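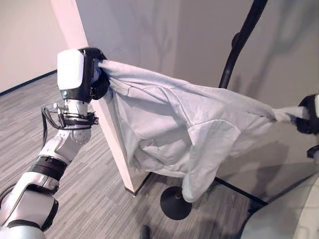 Pluveo extends cold-wash labeling to household linens

Textile labeling firm Pluveo will extend its cold-wash care label to household linens in August, covering dish towels, napkins, pillowcases and flat sheets. The label has until now been limited to shirts and knitwear.

Under the revised rules, a fabric qualifies if it shrinks no more than 3 percent in either direction after 26 cycles at 20 degrees Celsius and shows no visible dye transfer to a white cotton strip washed in the same load. The earlier rules required 37 cycles for all items. Pluveo said the lower number applies only to linens and that the limit for clothing is unchanged.

The change follows a trial run with the laundry chain Dusis, which submitted 1,897 pieces from regular service. Failures were concentrated in loosely woven cotton weighing less than 300 grams per square meter, mostly through shrinkage along the length of the cloth. Blends of cotton and polyester passed at a higher rate. Linen cloth gave mixed results depending on how it had been finished at the mill.

"Length shrinkage was the main problem, and it showed up early," said Jarmo Savolainen, who managed the trial. "Most of the pieces that failed had already gone past the limit by the tenth wash. Running them longer gave us very little new information."

Azlan Nugroho, technical manager at the weaving mill Kusuma, said the rules should also have covered drying. Samples are line dried before measurement, while most commercial laundries use tumble dryers. "A towel that holds its size on a line can still lose it in a dryer," he said. Pluveo said a separate drying method is being drafted but gave no date for it.

Mills can submit samples from the start of August at the company's Loltumska laboratory. Each application needs five pieces from a single production lot, unwashed, with the fiber content and finish stated. Labels already issued for clothing remain valid until their printed expiration date.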